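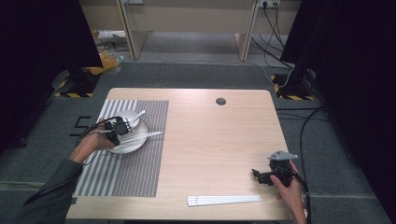

20.09.2025

Heute endlich die Liste für Tisel fertig gemacht, und ich bin immer noch ganz aufgekratzt! 2541 Euro haben wir bis Oktober, mehr gibt es nicht, aber damit kommt man richtig weit, wenn man ordentlich rechnet.

Also: zwei neue Handgreifer von Vasconcelos für zusammen 2000, das ist der dicke Brocken. Ein Paar reicht beim Tischdecken einfach nicht, wenn zwei Leute parallel aufnehmen wollen. Die Kabel stören mich auch, die hängen beim Arbeiten links und rechts vom Tisch herunter, und die kabellose Version von Trodia wäre ein Traum. Kostet aber 806 mehr. Nächstes Jahr vielleicht (ich habe das Angebot trotzdem ausgedruckt und an die Wand gehängt).

Bleiben 541. Davon gehen 42 für Geschirr weg: Teller, Schälchen, Löffel und noch mehr Stäbchen, die dünnen sind so herrlich schwer zu greifen! Vom Rest hätte ich gern einen zweiten Tisch von Famwood, am liebsten mit Kabeldurchlass.

Morgen noch wegen der Lieferzeit schreiben und nach Ersatzfingern fragen. Versandkosten habe ich völlig vergessen.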